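Ticket 176: Mug task stops during rehearsal for the open day
Project: Totolon (visitor demonstration)
Opened by: demonstration desk, Juhl
Assigned to: simulation support, Cirnow
Priority: high
Status: closed, one point left open

Problem as reported

We are preparing the open day of Saturday, July 11, 2026. Visitors will stand before the big screen in the entrance hall and see the simulated arm take a mug from the table and put it down again. Each group stays only a short time, so the task must run again and again without one of us touching the keyboard.

Since we changed to the new table scene, the run stops in the middle. The arm goes to the mug, the gripper closes, and then the program writes "grasp not confirmed" and waits. After 200 seconds it gives up and goes to the start position. For visitors this is a very long time to look at an arm which does nothing.

The old scene, with only the mug on the table, does not have this problem. We would like to keep the new one if it is possible. The old table looked very poor on a big screen, and the Gumberg school group is coming especially for the anatomy part of the day, so the torso model should stay.

What we tried before writing to you

Restarted the program and the computer. No change.
Loaded the scene again from the shared folder. No change.
Made the arm slower. The message comes later, but it comes.
Removed the bowl. No change, so we put it back.

First answer from support

Thank you for the clear report. Please send the scene file, the log of one bad run and a view of the whole table with the mug in the gripper. Please also write which mug model is loaded. There are 2 in the library with nearly the same name, and they do not have the same collision shape.

Reply from the demonstration desk

Scene file and log are in the ticket folder. The mug is the one with the longer name, ending in "_b". I did not know there was another one. With the Franka Emika arm in the new scene the table is like this:

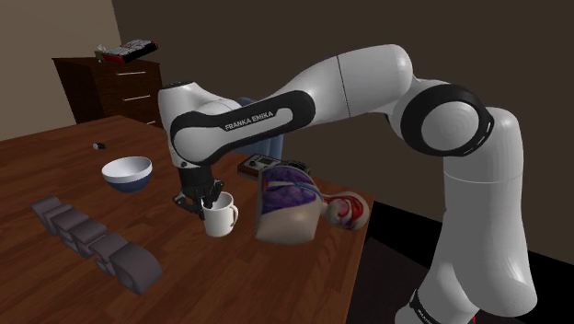 I should add that the log was made with the standard speed. If you need one with the slow speed I can make it tomorrow morning, but not later, as the hall will then be used for the chairs and the sound test.

One more question from my side. A colleague thinks that the torso lies too near to the mug and the program takes it for a collision. Can this be the cause? I would not like to move it to the far end, where visitors will not notice it.

Second answer from support

I ran your scene here. The torso is not the cause. I switched off all contacts between the torso and the gripper and the message came as before. You can leave it where it is.

The cause is in the mug. In model "_b" the collision shape is closed on top, like a full cylinder. The visible mug is open, and your task tells the gripper to take it by the rim, one finger inside and one outside. So the inner finger meets a lid which cannot be seen. Sometimes it is pushed through and the mug looks well held, but the contact check reads a wrong value and does not confirm.

The old scene used the other model, which has a true hollow shape. That is why you never met this before.

Please do these steps in the given order:

1. Close the program completely. If it stays open, it keeps the old shape in memory.

2. In the scene file, change the mug name from "_b" to the name without an ending. Change it in both places, in the object list and in the task part.

3. Delete the cache folder of the scene. It will be made again at the next start, and this first start will be slow.

4. Start the program and run the task 10 times without visitors' mode, so that you can read the messages.

5. Open the close view and look at the rim grasp also with the mug on its side. The wall of the mug must be between the fingers, and the inner finger must be free to go into the opening.

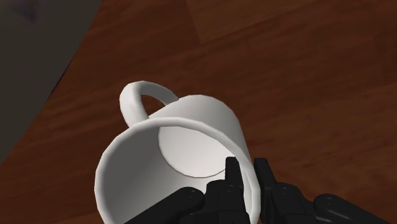 6. Switch on visitors' mode and set the waiting time to a shorter value. The present one was meant for tests at night, and it should not be used in front of people.

Reply from the demonstration desk

I did the steps today. At step 2 I forgot the second place and got an error about a missing object, which was my own mistake. After I corrected it, the program started. The first start was really slow, as you wrote.

All runs of step 4 were confirmed. I also let it run over the lunch break in visitors' mode, and when I came back there was no message on the screen. The waiting time is now short enough that a visitor will perhaps not notice if one run fails.

The open point: with the mug on its side, the hand view on the second screen shows the table a little blurred. It does not disturb the task. Is it a setting, or is the wood texture too small?

Last answer from support

It is the texture. A bigger one exists, but it makes the drawing slower, and I would not change it so near to the open day. I have made a new ticket for it with low priority, planned for August. We will also rename the two mug models so that the difference can be understood from the name.

I close this ticket. If the message comes back, please open it again and add the new log.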